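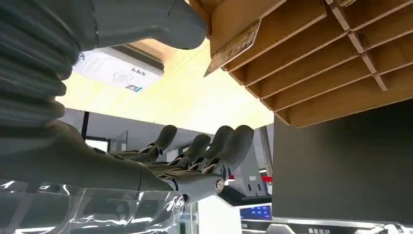 Gredari packing cell: frequently asked questions
Maintained by Emmett Brannigan, Wynne site. Last changed 2024-11-26.

Does the sleeve on the forearm really need to come off for inspection?
The Cendevlow manual says every 30 days. I doubt it. Pulling a bellows sleeve back over its own collar is how you tear one, and both of our torn ones split at the collar. Run a gloved hand down the folds with the arm powered off and locked out. If you feel grit or a soft spot, take it off. Otherwise leave it alone and write the date on the sheet.

The hand is sold as self-calibrating. Is it?
It finds its zero position at startup. Whether it finds the same zero every morning is another matter. Check it against the steel gauge block before the first carton, all four fingers, and log what you get. Teodoro Salcedo on second shift has the older logs if you want to see how far the readings wander.

Can I grease the finger joints?
No. They are sealed, or sealed enough that grease on the outside only collects cardboard dust. Blow out the knuckles with low-pressure air and wipe them with a dry cloth. If a joint still drags, swap the hand and tag the bad one.

What about the dust from the carton dividers?
This is most of the job. Corrugated sheds, and it gets into everything with a gap. Vacuum first, air second. The sales rep told us dust would "not be a factor in normal use," and I would like to know whose normal use he had in mind.

The status screen shows no faults. Can I skip the weekly check?
No. The screen reports what its sensors look at, and nothing on this machine looks at the sleeve. In February it ran clean for 12 shifts with a clamp hanging loose.

How tight should the sleeve clamp be?
Snug, by hand driver - never the impact gun. The manual gives a torque figure, but it was written for the old metal clamp and Flekbridge now ships a plastic one. I have asked them for the right number. No answer yet.

Is the predictive maintenance package worth paying for?
Not that I can see. We had the trial. It raised 63 alerts, and the only one that led to a repair was for a cable we had already ordered.

When does the hand get replaced?
When it drops parts. Run 100 test picks with empty cartons. If it misses more than two, repeat the gauge check, then change the hand before you start editing the program.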